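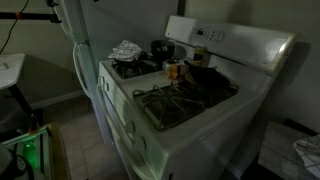

Cocina de gas blanca con un paño a cuadros sobre un quemador trasero.

Mestetetti: cocinas tal como se usan

¡Bienvenidos! Mestetetti reúne fotografías de cocinas domésticas en pleno uso, con los paños donde cayeron y el esmalte sin fregar. Empezó como una carpeta suelta dentro de Bakau y ha crecido mucho más de lo que esperábamos — qué alegría da ver tantas formas distintas de ocupar una encimera.

Contenido

141 fotografías de 30 cocinas
132 con fichas de objetos revisadas
Carpetas: fogones, fregaderos, mesas, neveras

Cómo anotamos

Cada ficha recoge el mueble o aparato principal y lo que tiene encima. En los fogones apuntamos rejillas, mandos, ollas, textiles y botes. Si una cosa no se distingue bien, va con la etiqueta "dudoso": una pieza naranja pequeña puede ser un vaso o un recipiente, y un bulto negro sobre la rejilla, una manopla o un trapo. ¡Nos encantan los dudosos! Son los que más conversación dan.

Las manchas tienen campo propio (esmalte, rejilla, panel), con tres niveles.

Limitaciones

Hay muchas fotos con poca luz, sobre todo en fogones, y 24 fichas siguen sin nivel de manchas. La carpeta de mesas es la más floja.

Cambios

Apr 26, 2019: primera versión pública. Se unifican "paño" y "trapo de cocina" con el vocabulario Kasprzak.
Pendiente para agosto: despensas, en la rama Virkimance.

Si ves una ficha equivocada, abre una incidencia con el nombre de la carpeta y la corrección — las leemos todas.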